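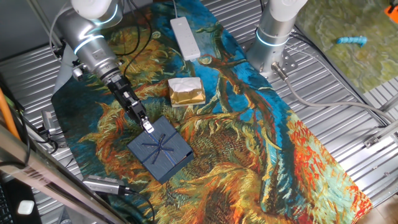
Torben Brinkmann wrote back to our last report with a single line, asking whether a reading series that spends three months on one Brazilian novella could fairly be called a series. We have thought about this more than he probably intended. The second half of the grant year has four titles in it, and he may take some of the credit.

Progress on the translated fiction program, January through July

Books. The grant paid for 275 copies across five titles, and 14 of those are in large print, which took longer to find than everything else put together. Three of the titles come from Portuguese, one from Arabic and one from Danish. The Danish one was a mistake at the ordering stage (we had wanted a different book by a different author with a very similar name) and has become the most borrowed of the lot. We'd like to claim foresight, but the emails exist.

Reading groups. Two groups now meet, one at the Ollau branch at noon and one at the Jodano branch at 6:30 p.m. The noon group finishes its books. The evening group has opinions about them. Tainá Sampaio leads both and has stopped sending out discussion questions in advance, as the evening group was answering them by email and then seeing no need to come. Attendance at Jodano picked up the following month.

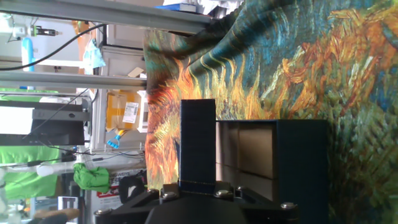 Tapestry print, in the manner of Van Gogh.

The bilingual evenings. We promised four and have held three. Tarcísio Lacerda read from his own translations at the first two, with the Portuguese and the English handed out side by side. The second ran 40 minutes over, mostly on the question of whether one particular swear word has an English equal. The room settled on leaving it alone. The third evening was given to short stories from Arabic, and we had badly underestimated the demand for chairs. The fourth was put off when our reader's train did not leave Prarkska, and it will now take place in the fall.

The anthology. This is where we are behind. The plan was a printed collection of 78 pages, in a run of 1,000, ready by June. The pages exist. Permissions for two of the stories do not, and the rights office we have been writing to answers every letter with a request for the letter before it. Nayara Conceição has taken over the correspondence and has started numbering it. If nothing has moved by September, we propose to swap in two stories from authors who can be reached by telephone.

Money. Books and readers' fees are within budget. Printing is unspent for the reason given above. Postage is over, also for the reason given above. We ask to move a small part of the printing line to cover it, and the form is attached, signed by Ismael Tavares in both of the places where it asks for the same signature. 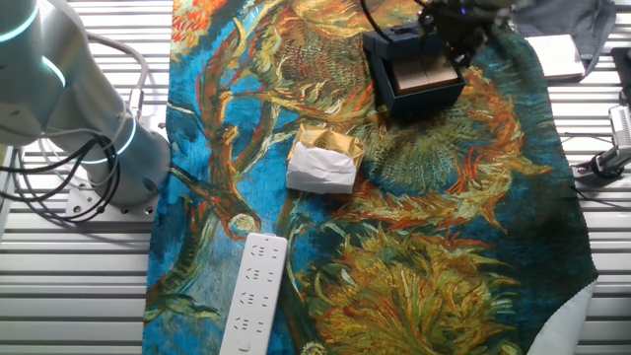

Fabric mat with painted sunflowers.

Next period. The evening group starts on the Shboul stories, which the noon group has already finished and has been asked not to discuss in the hallway. We will send the new date for the fourth bilingual evening once the reader has confirmed it, along with the train time.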